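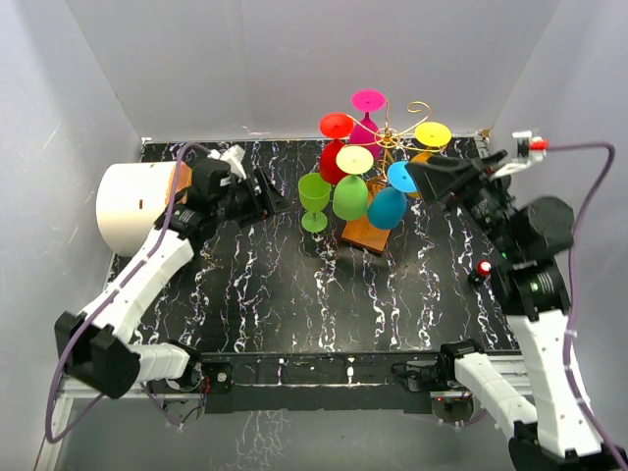
BarServices_Valdebenito

Hanging storage for colored plastic stemware: request for comments on draft procedure

Function Rooms and Catering Equipment > Storage and Handling
13 replies

The beverage department at Valdebenito Conference House is revising its written procedure for the storage and display of plastic wine glasses. The present procedure was drafted for clear glass stemware in divided crates. It does not mention racks, and it does not mention color.

We now hold 214 plastic wine glasses in mixed colors for terrace and poolside service. A portion of these will be kept on small tabletop racks of the type shown, with a curled gold wire frame on a wooden base, so that each serving point has a ready supply. The remainder will stay in crates in the lower store.

The draft reads as follows.

Glasses shall be hung by the foot with the bowl down. Glasses shall be fully dry before hanging. The rack shall be loaded from the center outward and unloaded from the outside in. Colors shall be mixed on each rack. Any glass awaiting inspection shall stand upright on the table beside the base and shall not be hung until it has been cleared.

Comments are invited on all five points, and in particular on the last two. Members who operate a similar arrangement are asked to state the size of their holding and the type of room served.

----

linen_and_glass
Senior member

We support the draft with one reservation. Loading from the center outward is correct for a rack with symmetrical arms. On a curled wire frame the arms are not always at the same height, and staff will hang a glass wherever they find an open loop. Our own instruction says only that the two sides are to be kept in balance while loading. Staff follow it. They did not follow the longer version.

Our holding is 200 pieces, used in one garden room and one covered patio.

----

Stores_Supervisor_North
Member

I must disagree with the fifth point. A glass standing upright beside a rack will be taken by staff or by guests as a glass that has been set out for use. At our site the upright position means "ready to pour" and has meant that for many years. Placing an uninspected glass in that position invites an error.

I would recommend a tray with a cloth, kept behind the serving point and out of the guest's reach.

----

BarServices_Valdebenito
Original poster

The objection is noted. In our rooms the racks are loaded before guests are admitted, and inspection is to be finished by that time. The upright glass is meant as a signal to the person loading the rack and to no one else. I accept that the draft does not say this, and a sentence will be added.

----

quiet_pantry
Member

May I ask why the glasses are inspected at the rack at all? In our department all inspection takes place at the dish return. By the time a glass reaches the room it has been passed. If a mark is found in the room, the glass goes back downstairs and a spare is drawn. This removes the need for the fifth point.

----

linen_and_glass
Senior member

In reply to quiet_pantry: inspection at the dish return is done under kitchen lighting. Smears on yellow and lime plastic are very hard to see there. They become plain on a dark table near a window. We introduced a second check in the room for this reason and have kept it.

On red and magenta pieces the difficulty is different. Lipstick residue at the rim is easily missed, and it is best found by touch with a clean cloth.

----

quiet_pantry
Member

That is a fair point with regard to the lighter colors. I maintain that the proper remedy is better lighting at the return. A second check costs time at the moment when the room team has the least of it.

----

Terrace_Office
Member

On the question of color, we would ask the original poster to reconsider. Mixed racks are attractive, and guests respond well to them. They are also slow to count. When we moved to one color per rack, the closing count was finished much sooner, and a missing piece was noticed the same evening.

We hold 182 pieces. The figure was higher when the racks were mixed, and I believe the two facts are connected.

----

Stores_Supervisor_North
Member

I cannot agree with Terrace_Office on this matter. A rack in a single color defeats the purpose of buying colored glasses. Guests at a shared table use the color to remember which glass is theirs. If every glass at the serving point is cyan, the party will put them down, lose track of them, and ask for more. Our losses to "abandoned half full" fell when we mixed the colors.

The count should be taken by rack position. A full rack is a full rack, whatever colors are on it.

----

Terrace_Office
Member

A full rack confirms the number only. It does not tell the store which colors are running short. We reorder by color and require that figure.

----

BarServices_Valdebenito
Original poster

Both positions have merit. Our guests are for the most part seated at shared tables, and the reason given by Stores_Supervisor_North is the one on which the draft was based. I propose to retain mixed racks in the rooms and to store the reserve crates by color. The count by color would then be taken monthly in the lower store, when the racks are brought down for cleaning.

I should be glad of advice on that cleaning. Curled wire is not easy to wipe.

----

Jimetti_Rentals
Trade member

We supply racks and stemware to function rooms and have some experience of the cleaning question.

Gold-finished wire should be wiped with a damp cloth and a small amount of mild dish soap, then dried at once with a second cloth. A soft brush will reach the inside of the curls. Abrasive pads must not be used, as the finish will come away at the bends first. The wooden base should never be soaked or placed in a dishwasher. Where the wire enters the wood, moisture collects and the joint loosens over time. We advise turning the rack on its side to dry.

With regard to the glasses, we ask customers to check each foot for burrs before the first use. A rough edge on the foot will scratch the wire every time the glass is put on or taken off.

----

linen_and_glass
Senior member

The advice on burrs is useful, and I had not seen it written down before. We have a number of racks with bare patches on the upper loops and had put this down to the cleaning staff.

Does Jimetti_Rentals recommend any protection under the base? We place our racks on polished dark tops, and there has been some marking when a loaded rack is slid to one side.

----

Jimetti_Rentals
Trade member

Felt pads at the corners are sufficient. They should be replaced when they become damp or flat. We would also suggest a rule that a loaded rack is lifted with both hands on the base and is never slid. It should not be lifted by the wire. Hanging plastic glasses swing readily, and the outer ones will come off the loops if the rack is tilted.

----

Trendberg_Banqueting
Member

I write in support of Stores_Supervisor_North on the fifth point. We followed the practice described in the draft for one season and gave it up in February. The difficulty arose at shift change. The outgoing member of staff had left one glass standing for inspection, and the incoming member, quite reasonably, hung it with the rest. No record existed to show which glass it had been, and the whole rack was sent down to be washed again.

If the department wishes to keep the upright position, I would suggest a small card placed under the foot of the glass. A card is difficult to overlook.

We are also of the view that "fully dry" requires a definition. Water gathers where the stem meets the bowl on many plastic glasses and runs down only after the glass has been hung. Our instruction is that each glass is to be shaken once, wiped at the stem, and left on a drying mat before it goes to the rack.

----

BarServices_Valdebenito
Original poster

I thank all members for their contributions. The draft will be amended as follows.

The second point will include the wiping of the stem and a period on a drying mat. The third point will be replaced by the shorter wording on balance supplied by linen_and_glass. The fourth point will stand, with a monthly count by color in the lower store. The fifth point will require a card under the foot of any glass left upright for inspection, and will state that inspection must be finished before the room is opened. A new sixth point will cover the lifting of loaded racks and the care of the wire and base.

I recognize that Stores_Supervisor_North would prefer the fifth point to be removed. We will operate the amended version at two serving points during the coming season, and it will be reviewed with the bar staff when the terrace closes.

----

Stores_Supervisor_North
Member

My preference for the tray remains on record. The card is an improvement. I would ask that it be printed in large type, as handwritten cards at our site were mistaken for place cards and carried to the tables.

----

quiet_pantry
Member

May the amended text be posted here when it is approved? Our own procedure is due for renewal, and the Terkska stemware we have on order is also intended for hanging storage.

----

BarServices_Valdebenito
Original poster

It will be posted in the Documents section, together with the wording of the card.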